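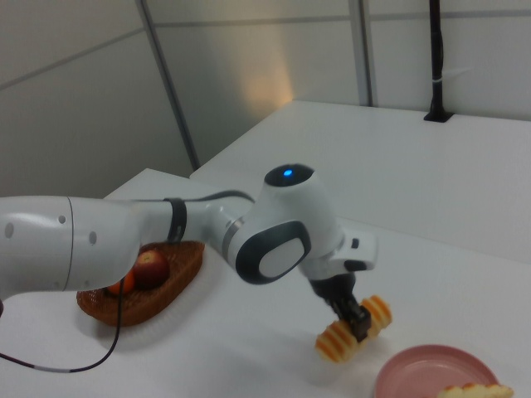
Baskets and Breakfast Things

This page collects notes and a picture from the spring table at Hillden, where we set out the pieces we use for breakfast displays. The table has a plain white top, so the colors of the food show up well against it. Most of the arranging was done on a Thursday morning in May by Oranuch Sukprasert, who also wrote the captions.

The basket
An oval tray in reddish-brown wicker, with a raised rim. It came from the Jirnisine shop, stock number 2161. We keep it for fruit and small baked goods. The rim is high enough that round things stay in when the tray is carried.

The apple
Red, with darker streaks and some yellow. It sits near the center of the basket. We put the largest piece in first and fit the others next to it.

The orange
A small one, tucked in beside the apple. Larger oranges take up too much of this tray and leave no space for bread.

The striped pastry
Long, with rounded ends and alternating orange and pale yellow stripes. It is still out of the basket, just above the tabletop. Long pieces are easiest to place when they are held at the middle.

Other trays
The deeper basket from Trummer holds 11 rolls and is used for the larger table. The flat one from Zeltau is better for sliced bread. Neither is shown on this page.

Setting up
Allow 30 minutes for a full breakfast table, including wiping the top and putting out plates. A single basket takes much less. Fruit goes in first, then pastry along the open side. Leave a little of the weave showing so the basket does not look crammed.

Visiting
The display room is open until 2 in the afternoon. Please ask at the desk before moving anything on the tables. Baskets can be borrowed for the day and should come back empty and brushed clean of crumbs.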